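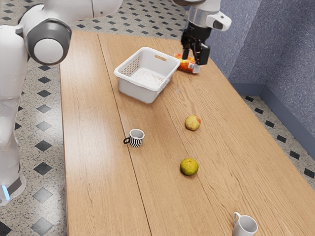 Buying a Tabletop Arm: Frequently Asked Questions

Last updated 07/04/2020

These are the questions we get most often from departments and small firms putting a first robot arm into their budget. If yours isn't covered, write to Evie Gosling at the Drollen planning desk.

What does the base price include?

The arm, its base, the controller and one two-finger gripper. It does not include the table, the bins or baskets, shipping, or the simulation license. Those appear as separate lines on the quote so you can strike out anything you already own.

Should we pay for simulation before we buy the arm?

In most cases, yes. A license is a small part of the total, and you can try your own table size and your own objects before you sign for hardware. Picking snack packages and fruit off a wooden table into a basket is a reasonable first job to model. It tells you whether the arm reaches the far end of the table and whether the gripper opens wide enough for your largest item.

How much does the simulation license cost?

A single seat is $1,163 per year. A seat with the kitchen and grocery object library is $1,584 per year. Both include updates. Neither includes custom models of your own products, which Phúc Lại quotes separately once he has seen a list.

Which objects should we put on our list?

Use what you plan to handle, including the awkward items. Round fruit can roll when a finger touches it off center.

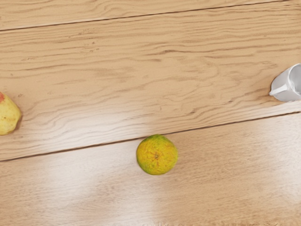 Mugs need more thought than people expect. A mug can be gripped by the rim, the body or the handle, and each one asks for a different approach angle. If your job involves mugs in any position other than upright, put that on the list too, as it can change which wrist you need. Pears, bottles and anything else with a taper should be listed with their widest measurement.

Do we need a special table?

No. Any flat, rigid table within the arm's reach will do. Send us the length, width and height, and mention any seams or raised edges in the top. If the table is longer than the arm can cover from one spot, you have two choices: a shorter table, or a base that can be moved. The shorter table is much cheaper.

Can we start with one arm and add a second later?

Yes. The controller supports 2 arms. The second arm needs its own gripper and its own power outlet, so plan the outlet now if you are having electrical work done anyway.

Is a two-finger gripper enough?

For single items picked from above, usually. For flat boxes or sheets, ask for a suction quote. Replacement fingertip pads are sold in pairs and should go under consumables in your budget.
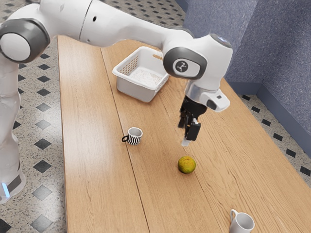 How long is delivery?

Allow 11 weeks from the date of the purchase order. Orders placed in January tend to run longer. The simulation license is sent by email and doesn't wait for the hardware.

What do buyers leave out of the budget?

Staff time, mostly. Someone has to learn the software and set up the first task. Fatos Tomić runs the training course at our Lilham office, and the fee covers two people from the same site. Travel is extra.

Can we get a quote without committing?

Yes. Quotes are free. Send your object list, table measurements and a floor plan with the walls marked, and Evie will reply with an itemized price.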